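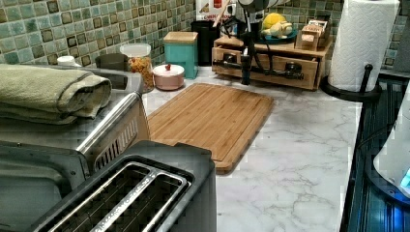 Meriem Ghoneim tests residential wiring for Flunness, a firm that inspects older houses before sale. Most of the faults she records are in kitchens, and most of those involve load.

"A kitchen wired in the sixties often has one circuit for every outlet on the wall," she said. "People then plug in 2 heating appliances and the breaker trips. They replace the breaker. The breaker was fine."

Her team logged 1,478 kitchen circuits over the past year. Of these, 189 had a breaker rated too high for the wire behind it. Ghoneim ranks that fault above a missing ground, as the wire can overheat inside the wall without anything switching off.

She starts each inspection at the panel, with the cover removed, and compares wire gauge to breaker rating. Outlets come second. "I pull the one nearest the sink first. If it was done badly, I expect the others to match."

Asked about aluminum branch wiring, she was brief. "Look at the terminations. The run itself is usually sound."

Reports from Flunness run to 26 pages. Ghoneim would prefer a shorter format, with the panel findings on the first page. A revised template is due in February.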